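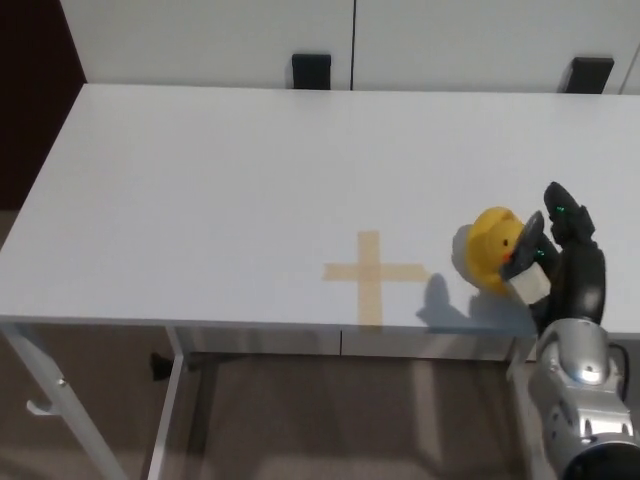 The long white table, and what I keep on it

I promised last month I'd write about the table, and then a few of you wrote in to ask when the table piece was coming, so I guess I'm not the only one who gets excited about furniture! This is the August letter, the kettle has been on twice already, and I'm going to tell you far more than you need about a plain white table.

When we moved the craft room into the front half of the Lallmont building we had carpet (gray-brown, the kind that hides everything, including pins), a run of white cabinets with black handles along one side, and no decent surface to work on. I'd been making do with a folding thing that wobbled every time someone used scissors on it. So I went looking for a table that was long, flat and white, and I was pretty stubborn about the white. My old one at home was dark and I could never find the black thread on it. On white you see all of it – the crumbs too, but that's a separate letter.

The one we ended up with came from a school clear-out over in Drorcombe. It had gum under it. I spent an evening with a putty knife and a podcast and got the last of it off a little after 9, and after that it was a really nice table. It's rectangular, it has a front panel running along under the edge that I bang my knees on, and it's long enough that two people can spread out without elbowing each other. We put it lengthwise in front of the cabinets. You do have to shuffle sideways to get the doors open, but it means the paper and the glue are close by, and I've gotten good at the shuffle.

There's a small white hook on one of the legs, too. I love that hook. I hang my tote on it, or the dustpan brush, and once a wet umbrella that dripped on the carpet all afternoon. If you have a table with bare legs, go get yourself a hook. It's the cheapest improvement in the whole room.

Now, the tape. Quite a few people have asked about the cross on the tabletop, and it's only tan masking tape, one strip each way. I put a cross down near the front edge whenever I want everybody to set things in the same spot. It started with the paper lantern workshop, where the bases kept wandering off, and I've used it for nearly everything after that: lining up card stock, parking the shared glue pot, showing little kids where their turn starts. They understand a cross right away. You say "put it on the X" and they put it on the X, or at least quite near the X, and then they want to do it again.

I've tried fancier tapes. The bright washi ones are pretty but they tear when you lift them, and painter's tape in blue always made me feel like someone was about to redecorate. Plain masking tape is fine. Change it every couple of weeks, though, or it goes gummy and takes a good rub with cooking oil and an old sock to get off. Ask me how I know.

And the duck! The yellow rubber duck has become a bit of a fixture. It came out of the grab box we keep for the sorting game, along with the small white blocks, and it gets picked first every single time. I have put beautiful things in that box (I have put a tiny brass bell in that box!) and the duck wins. It has an orange beak and a very small eye and something about it makes grown adults say "oh, hello" out loud.

The sorting game is easy to set up if you want to try it at home. You need a table, a cross of tape, a tub and a bunch of small things that don't match. I use 21 because that's what fits in my tub with the lid closed. Mix up soft and hard, round and square. A duck and a cube are a great pair to start with, since one rolls over on its side and looks sorry for itself and the other just sits there. Then you take turns bringing things to the cross and deciding what they have in common. Squeaky things. Things you'd take in the bath. Things that would fit in a shirt pocket. The arguments are the good part, and a round goes for as long as people feel like arguing.

A few notes on keeping a white top white, as I get asked. Dish soap and warm water does most of it. A paste of baking soda will lift marker if you catch it early. Don't use the scratchy side of the sponge, I did that on one end and there's a dull patch I now cover with the paper trimmer. For glue, let it dry and pick it off with a fingernail, which I find very relaxing.

Next up I want to sort out the inside of the cabinets. More than 6 of the shelves are holding things I can't name, and there's a whole box marked Virkedine that I think is ribbon from the parade but am a little afraid to open. I've also got a bundle of felt offcuts from the Katiyar shop that needs a home before it takes over my car.

If you have a spare lidded tub, clear sides if possible, drop it by the Lallmont front door any time before 6. I'll put the coffee on.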